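April, dye notebook, batch 24

Best blue so far! Souad Hamdy lent me her old madder and woad notes from the Cullinane course and I've been reading them over breakfast like a novel. Her point about going slow with the vat finally sank in. I used to haul the wool out as soon as the colour looked strong enough, and of course it rinsed back to a sad grey.

This time I did 7 short dips, with a good airing between each, and the last skein has gone a deep, even blue right through to the middle of the ply (I untwisted a bit to check, couldn't help myself).

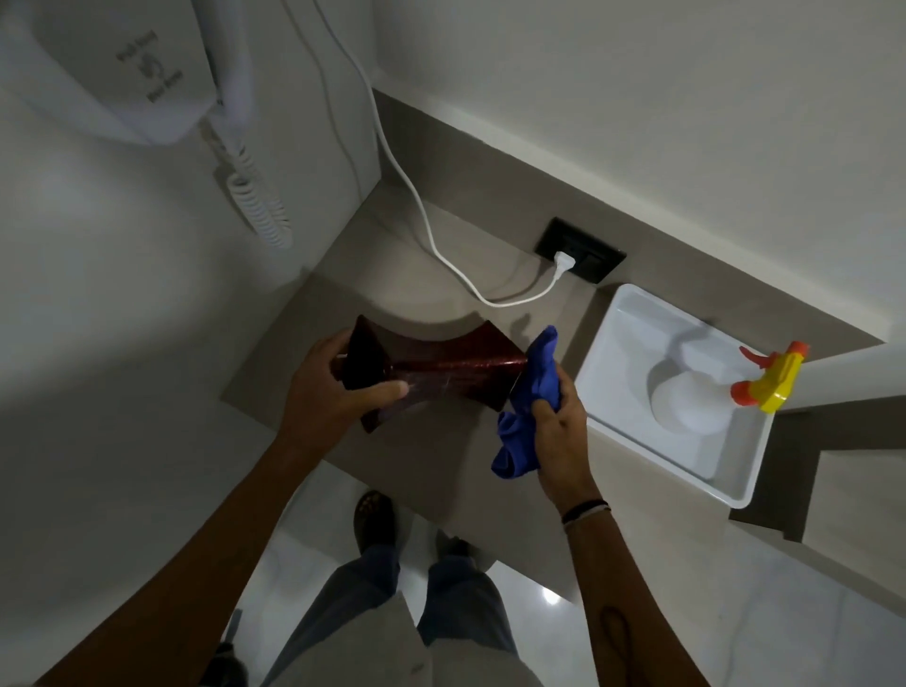
The skeins from the Jistura fleece took up far more colour than the Cakis ones. Same scour, same vat, same afternoon. My guess is there's still grease in the Cakis, so I'll give it a second wash before it goes anywhere near the pot. Dry weight of the whole lot before dyeing was 1368 g, label tied on the bag.

Next up is the overdye. I want a proper green, weld first and then blue on top, and I'm keen to try it on the grey fleece as well as the white. Souad says grey gives you those mossy, bushy greens you can't get any other way. Can't wait! 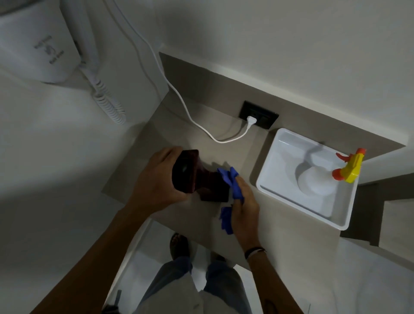

Wiping down with the blue cloth.

Still to do: more weld from Fivero, new string for the labels, and copy out Souad's page on afterbaths before I give the folder back. If anyone borrows the small scales, please put them back on the top shelf with the lid on.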